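Robótica Aplicada - notas da aula 9
Comparação de garras em tarefas de contacto com a parede
Fevereiro de 2025

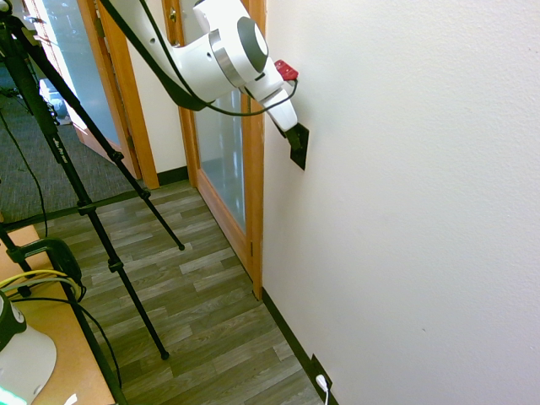 Continuação da aula anterior. Já vimos pegar e largar em cima da mesa, agora superfície vertical. Muda quase tudo: a gravidade puxa para o lado errado da garra, o pulso trabalha dobrado e o erro de posição aparece logo como força.

Garras em comparação:
Gajdoš - dedos curtos, rígida. Boa repetição, péssima a perdoar erros de alinhamento.
Trevberg - ponta mais macia, cede um pouco. Perde precisão na aproximação lenta.

Protocolo (igual para as duas, não inventar):
1. Braço em posição de repouso, zerar o sensor de força.
2. Aproximação pela normal à parede. Velocidade a 50% até ao ponto de espera, depois 11 mm/s.
3. Contacto na placa preta. Parar ao chegar ao limite de força definido no controlador.
4. Manter, registar, recuar pela mesma trajectória.
80 ensaios por garra. Sim, todos. Quem parar a meio não tem dados que cheguem para o relatório.

Atenção ao cabo do pulso! Tem de ficar com folga em toda a rotação da última junta. Se esticar, o sensor lê força que não existe e o grafico fica com um degrau. No ano passado metade da turma chamou a isso "atrito".

Tripé: não encostar, não arrastar. Se alguém lhe tocar, repetir a calibração câmara-braço e anotar a hora. Os ensaios de antes e de depois vão em ficheiros separados.

O que medir: desvio lateral no momento do contacto, pico de força, tempo até estabilizar. O pico sozinho diz pouco - ver sempre a curva toda. Uma garra macia pode ter pico baixo e escorregar na mesma.

Controlador: usar o perfil Plusteck já carregado. Ganhos não se mexem nesta aula, fica para a próxima (controlo de impedância, ler o capítulo antes).

Leitura: apontamentos de Branislav Bednárik sobre contacto rígido, secções 2 e 3. A secção 4 só para quem fizer o projecto Perulcombe.

Relatório: duas páginas no máximo, curvas das duas garras no mesmo gráfico, mesma escala. Eixos com unidades, por favor. Entregar os dados em bruto juntamente com o relatorio.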